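Humanoid cell, hand keeps losing its place on tray handling
Forum: Automation and Handling > Setup and Maintenance
4 pages of replies, showing page 1

surklow_dave
Evening all. Long-time lurker, first proper thread, so be gentle. I look after a handling cell with a two-armed humanoid at a yellow shelf unit, black plastic trays in a row on top. The job is dull: hand comes up to a tray, takes hold of it by the side, shifts it, moves on to the next. It ran sweetly until September, and now the right hand closes a few millimetres off where it thinks it is. I've redone the hand-eye calibration twice and it's good for a shift, then it wanders again.

Wrist camera, head camera, wrist camera:

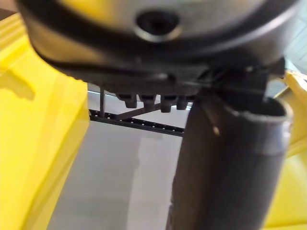
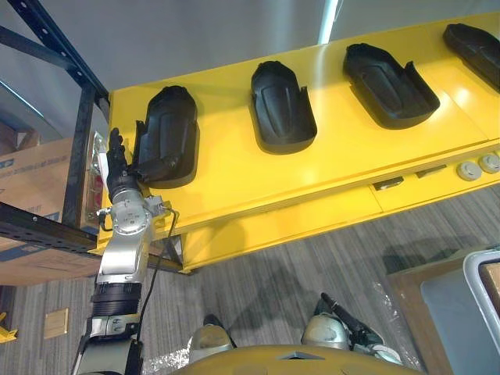
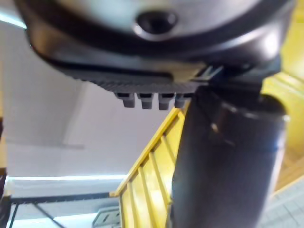 What gets me is that the left arm is fine. Same firmware, same hand, same person doing the calibration (me, with a mug of tea). The drift is nearly all sideways and hardly any of it is in height. Fault log has one entry that keeps coming back, code 514, which the Brinder manual helpfully describes as "position deviation, see supplier". I've seen supplier. Supplier says recalibrate.

Before I start taking the wrist to bits, has anybody had this?

kettle_and_cog
514 on a Brinder controller is just the joint complaining that motor side and output side don't agree. Doesn't tell you which one is lying. Does it come up at the start of the move or when the fingers touch the tray?

surklow_dave
On contact, nearly always. Once or twice on the way up but I wouldn't swear to it.

kettle_and_cog
Then I'd look at the wrist first. Arm off the trays, brakes on, take hold of the hand and waggle it gently side to side. If you can feel a click you've got a loose flange and no amount of calibrating will cure that. You're just teaching it where the slop happened to be sitting that morning.

Shigeru Oshima
I would disagree a little with the above. We run three similar cells and in each case where the error was sideways and came back after a shift, it was the cable. On your arm there is a loop of thin cable coming out at the elbow and going down the side. If that loop is too tight it pulls a bit differently in every pose, and if it has been pulling for months the connector starts to suffer as well. I would free the cable before I touched any bolt. Once you undo the wrist you have lost your evidence.

kettle_and_cog
A thin cable isn't going to drag a shoulder joint over by millimetres, come on.

Shigeru Oshima
It does not need to drag it. A bad encoder signal is enough, and the controller believes it.

kettle_and_cog
OK, that I'll give you. Still doing the waggle test first though, it takes ten seconds and you don't undo anything!

matousek_fan
Is nobody going to ask about the shelf? I had a cell that "drifted" for weeks and the robot was perfect. The stand was on carpet, same as yours, and it crept every time the hand leaned on a tray. We put a Matoušek locating foot under each corner and it all went away. Stick some tape down at the feet tonight and look again in the morning.

surklow_dave
Oh, now that's annoying, because the shelf IS on carpet and I've never marked it. But wouldn't both arms be out in that case?

matousek_fan
Depends where each one works. If it's turning a bit about one end, the trays at the far end move a lot and the near ones barely do. Which end does the right arm have?

surklow_dave
The far end, mostly. Hmm. Tape is going down.

gritty_bearing
Bit off to the side of the question, but what's your routine on those hands? Ours get a wipe and a look at the finger joints every 61 hours of running, and the wrist bolts get a torque check at the same time. I put a paint mark across every bolt head, so you can see from across the room if one has turned. Cheap as chips and it's saved me more bother than the whole diagnostics package.

surklow_dave
Wipe yes, paint marks no. Bolts get done when I remember, which I know is not a routine.

gritty_bearing
Get a paint pen, then! And don't do them up by feel. Look up the figure for your own wrist, please don't use mine, the two hand types take different bolts.

surklow_dave
Right, update after a long evening.

Waggle test: no click. Solid as you like.

Tape on the shelf feet: moved by the width of a pencil line after 23 cycles at one corner, and not at all at the other three. So it is creeping, just not enough to account for everything.

Cable: re-dressed the loop with a bit more slack and put the clip back a touch further down. Ran the same 23 cycles again and got no 514. I'm not calling it fixed on one run.

kettle_and_cog
Fair play to Shigeru. I'd still change that cable, mind. If it's been strained it'll come back the first cold morning.

Shigeru Oshima
Yes, please change it. And keep the old one, put a meter across it while you bend it near the connector. I would like to know what you find.

matousek_fan
And fix the shelf down!

surklow_dave
Both on the list. Kalitz have the cable in stock and I'm waiting to hear about the feet. Does anyone know whether I need to redo the joint zero after swapping it, or just the hand-eye? The manual says one thing on the wrist page and another in the appendix.

gritty_bearing
Joint zero first, then hand-eye. Doing it the other way round cost me an afternoon.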